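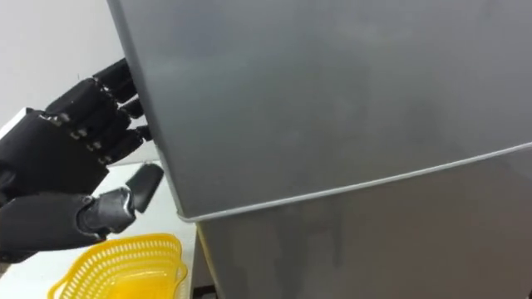
Where does a person take hold of a refrigerator door that has no projecting handle?

Most adults in the survey used the free vertical edge of the door, at a height between the elbow and the shoulder. A smaller group used the horizontal gap between the doors.

4. Door Access and Adjacent Surfaces

4.1 Scope of the section

Section 3 treated storage volume and shelf layout. The present section is limited to the outside of the appliance: the door edges, the seam between the compartments, the side clearance, and the nearest surface on which food can be set down. These features are seldom reported together. Appliance dimensions are given in product sheets, and counter dimensions are given in floor plans, but the relation between the two depends on how the kitchen was furnished after the plan was drawn.

The data come from the Bison household survey and from the kitchen visits that followed it. The survey was closed on Apr 18, 2024, with 85 completed forms. Kitchen visits were made in 19 of the responding households. Responses on door use were recorded separately for the upper and lower compartments, as early drafts of the form had combined them and the combined answers could not be interpreted.

Only upright refrigerators with stacked doors are considered. Side-by-side units, chest freezers, and units built behind cabinet panels were excluded. The term "upper door" is used for the door nearer the top of the appliance regardless of which compartment is the freezer. The term "free edge" is used for the vertical edge opposite the hinge. "Landing surface" means any horizontal surface within reach of a person standing at the open door, including a table, counter, cart, or the top of a low cabinet.

4.2 The free edge as a grip

A door with a bar handle gives one obvious place to pull. A flat-fronted door leaves the choice to the user, within limits set by the profile of the edge and by whatever stands next to it. Where the edge is rounded, the fingers can be brought around it without a recess, but the pads of the fingers slide more easily than they do in a molded pocket. Respondents with flat-fronted units described this as a difference in the first part of the pull only. Once the magnetic gasket has released, the door can be moved with one finger on the inner face.

Grip height varied with stature less than expected. During the visits, shorter participants tended to take the upper door near its lower corner, and taller participants took it closer to the middle. The lower corner is a reasonable choice for a tall upper door. It can be reached with the forearm close to level, and it leaves the other hand free at table height. It also places the pull away from the vertical center of the gasket, so that the seal opens first at the bottom and the upper part follows. Several participants described a "peeling" motion when asked to explain how they opened the door with one hand.

The seam between the doors was used in a different way. Participants who placed their fingers in the seam generally did so when the free edge was partly blocked by a wall, a broom, or a stack of folded bags. The seam gives a positive hold on the underside of the upper door, at the cost of contact with the gasket area. Soiling of the gasket near the free corner was noted in the visit records for these kitchens. No attempt was made to relate soiling to loss of seal.

Finish was recorded by appearance only. Brushed gray fronts were common among the newer units. Owners of these fronts mentioned finger marks more often than owners of white fronts did, and two respondents stated that they had changed where they touched the door for this reason. The marks themselves were not scored. They are strongly dependent on the angle of the light, and a front that seems clean from the kitchen entrance may show marks when seen from the sink.

4.3 Clearance at the side

Side clearance was measured at the free edge and at the hinge edge, in both cases at the level of the seam between the doors. At the hinge edge the clearance determines how far the door can swing. At the free edge it determines whether a hand can be brought around the corner.

Three arrangements were distinguished. In the first, the appliance stands in a recess and both side faces are covered. In the second, one side face is exposed along its full depth. In the third, the appliance stands forward of a wall or cabinet line, so that only the front part of the side face is exposed. The third arrangement was not anticipated in the survey form and was added in February, after the pilot visits. It is common in rented kitchens, where the depth of the appliance and the depth of the recess were chosen by different people.

For gripping the free edge, the second and third arrangements are equivalent provided that the exposed part is at least as deep as the fingers are long. For cleaning they differ. The third arrangement leaves a strip of wall and a strip of appliance meeting at an inside corner, and dust collects along this line. Participants cleaned it when the appliance was moved, and otherwise left it alone.

The Zinent layout guide, which supplied the clearance classes used in this study, assumes a counter of the same depth as the appliance on the free-edge side. This assumption did not hold in kitchens where a table had been placed in that position. A table usually has a shallower or looser relation to the wall, and it may be shifted during the day. Clearance beside a table should therefore be reported with the position of the table at the time of measurement.

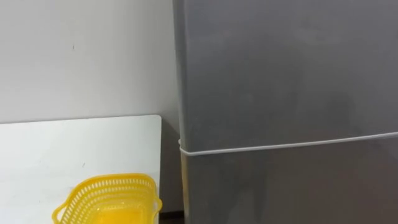 4.4 Tables used as landing surfaces

A landing surface on the free-edge side allows food to be moved in and out of the refrigerator without stepping around the open door. With a left free edge, a table on the left is the favorable case. Figure 1 shows this relation in a kitchen coded as Lục in the visit records. The tabletop is white, a yellow plastic basket stands on it, and the refrigerator is to the right.

Baskets and trays deserve separate mention. An empty basket takes up landing area in the same way as a full one, although respondents did not report it as an obstruction. When asked to clear the table for unloading groceries, participants moved cups, papers, and chargers, and left the basket where it was. On being asked, they described it as the place where things go before they are put away. In the area calculations the basket footprint was accordingly counted as available surface if the basket was open at the top, and as occupied surface if it had a lid.

Position along the table mattered more than total area. A small clear area at the near edge, next to the appliance, was used in preference to a larger clear area at the far end. Items placed at the far end were typically those going to a cupboard. Items for the refrigerator were grouped close to the door, then transferred in the order in which they came to hand. Sorting by compartment before opening the door was rare, and where it occurred, it was done for frozen goods only.

The height of the table was lower than that of a standard counter in most visited kitchens. For transfers to the lower compartment this is an advantage, as the load does not have to be lowered as far. For the top shelf of the upper compartment it adds to the lift. Heavy containers were seldom kept there.

4.5 The seam as a reference line

A common reference was needed for comparing kitchens with different floors and different leveling feet. Floor level was unsuitable, as several floors sloped toward a drain or a threshold. The seam between the doors was adopted. It can be located on any stacked-door unit, it is close to the height of the hands during use, and on gray fronts the light gasket line is easy to find from across the room.
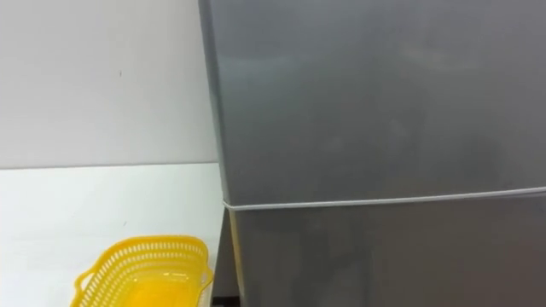 Figure 2. Gray two-door refrigerator with the pale seam between the upper and lower doors. No handles are visible on the portion shown.

Measurements to the tabletop were taken vertically from the seam at the free corner. The center of the front was rejected because a tape held there cannot be brought to the table without an offset. Photographs were used to confirm the arrangement class and were not used for measurement. A level seam can run at an angle in a photograph taken from one side, and the apparent slope should not be read as a leveling fault. Leveling was checked with a spirit level on top of the appliance where the top could be reached.

Repeat measurements were made at the Trarora site, with the door opened and closed between readings. Sag of the upper door was the main source of disagreement. It was larger on units with loaded door shelves, and the readings were repeated with the shelves emptied. Values from the emptied condition are used in Section 5, and values from the loaded condition are retained in the supplementary tables.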